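Wurkbridge Makers list
Subject: Re: [bench-arm] Fruit sorting, calibration and the wrist joint

Evening all,

Answering the message below in pieces, because it covers three different problems and I only have a fix for two of them.

> On the fruit job: I can get the arm to the right place on the left half of
> the bench every time. On the right half it lands short, and it gets worse
> the further back it goes. I have re-run the Cavia calibration twice with no
> change. Is this the camera or the arm? I would like to know before I take
> the shoulder apart again.

It's the camera, or more exactly the sheet. The calibration routine takes the four outer corners of the grid and assumes everything between them is flat and straight. Our sheet has been folded and it no longer lies flat. On top of that the lens bends the lines a bit, and the correction file we have been loading was made for the old camera, before we changed over in September. So you have two errors, and on the left side they happen to cancel out.

I made a new correction file last night and it is in the shared folder. Load it before you start the calibration, then run the routine with the 6 by 6 points setting instead of corners only. It takes longer but it copes with a sheet that isn't perfect. Please leave the shoulder alone for now.

The layout I have been testing with is mangoes on the pink plate and bananas straight on the sheet, with the grey plate over on the right as the place to put them.
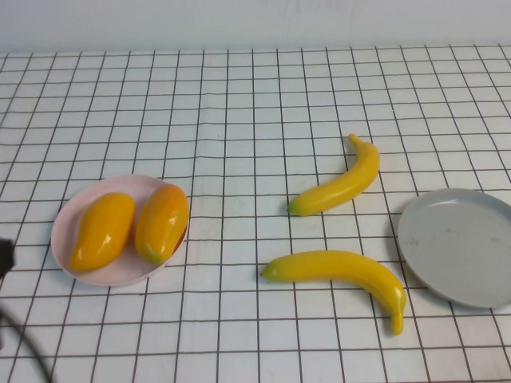 Asfaw replied to me off-list that the sheet ought to go altogether, and that a printed board screwed down to the bench would save us doing this every few weeks. I agree, but a board that size costs money and the sheet was free. If anybody has an offcut of something flat and white that would cover the bench, bring it in and I will rule the lines on it myself.

> Second thing, the gripper. It closes properly on the bench with nothing in
> it, but under load the fingers open slightly and it drops things. I have
> the current limit at 100 and I don't want to push it higher if that is
> going to cook the motor.

Don't push it higher. I had the same trouble and it was the horn screw on the gripper motor, which had worked loose. The motor was holding its position well enough and the fingers were turning on the spline. Take the cover off, pull the fingers to closed by hand, and see if there is play before the motor starts to resist. If there is, take the screw out, clean it, put a drop of the blue threadlock on and do it up again. Leave it overnight before you run it. After that I was able to bring the limit down a little, and the motor runs cooler than it used to.

Also check which fingers are fitted. There are two sets in the drawer and the older ones have smooth faces. They are fine on a block and poor on anything glossy.

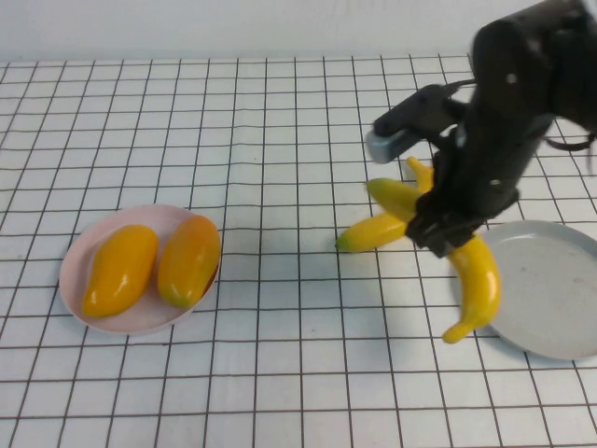 The approach angle is the other half of the gripping problem. With the Itano script as it stands, the arm goes for the middle of whatever shape the camera finds, which for a mango is right and for a bunch of bananas is the worst place to choose. I changed it so that each kind of object has its own grip point, and it now comes down over the stems, with the fingers closed there and the fruit fanning out from that point. The catch is that the bunch hangs lower than the fingers do, so the drop height has to be set from the lowest fruit. I have put 7 cm in as the clearance when crossing the rim of a plate. If you go lower than that, do it at slow speed with a hand on the stop button.

The grip points are in a plain text file next to the script, one line per object. Add your own at the bottom and don't change the order of the ones already there, as the script reads them by line number. I know that is a poor way to do it and I will sort it out at some point.

> Last one. The wrist stops dead at 135 degrees and the log says it has hit
> a limit, but there is nothing in the way that I can find.

This is the one I can't answer. The limit in the config file is well over that, so it must be coming from somewhere else. It could be a value stored in the motor itself from whatever it was used for before. Could you read the settings off it with the USB adapter and post them here? Please do it with the other motors unplugged, otherwise you may end up reading the elbow.

One request for everybody. When you finish, park the arm before you cut the power. If it drops on to the bench it drags the sheet with it, and then the calibration is out again for the next person.

I will be in from 6 most evenings if anyone wants to go through the new file together.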